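This site uses cookies to remember your settings. By continuing to browse you accept our cookie policy. OK

Print this article | E-mail this article

Old office computers get a second life in Gernthorpe

Nov 8, 2018

If you've got a dusty desktop tower under your desk (I have, and my feet know all about it), there's finally somewhere in Gernthorpe to take it. The Molora repair workshop has started accepting old office machines, and I went along to have a look because, well, I'm nosy and I like seeing the insides of things!

The plan is to get 258 computers cleaned, checked and back on desks by January. Most came from the old Tokgöz offices out by the ring road, and they've been sitting in storage ever since the move. Each one gets opened up, and the parts that are still good either stay put or go into another machine. I'd never given much thought to how the processor sits on its board, and it's a surprisingly small thing for all the work it does.
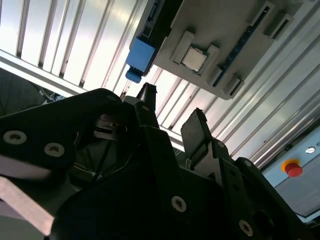

The processor on its gray board, with the long slot and its blue strip alongside.

Memory is the big question with machines this age. The workshop wants at least 2 GB in every one before it goes out again, so plenty of sticks are being swapped from one tower to the next. Then there are the cables. My own tower at home is a bird's nest in there, and I was quietly pleased to learn that a bit of a tangle is normal. They get tidied if they're in the way of the air flow and otherwise left alone, which I'm taking as permission to do nothing about mine.

Dust is another story. Vents get brushed out on every machine, and I was told (quite firmly!) to do the same at home once in a while, with the plug pulled first. I've written it on the calendar.
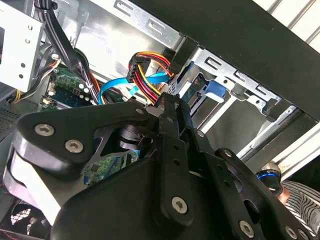 Noura Rawashdeh hopes people won't wait until a computer has completely given up before bringing it in. She told me that a slow one is very often worth saving, and that "half the time it wants more memory and a good clean, and people have already gone out and bought a new one."

The finished computers will go to homes and study rooms around town, with 200 already spoken for. A donation of $2832 from Liketti is paying for spare parts, and anything past saving goes for recycling.

Towers can be dropped off at the workshop's side door during opening hours. Bring the power cord if you can find it, and copy your photos off first. Keyboards are welcome too, but they've got all the monitors they can store for now.

Print this article | E-mail this article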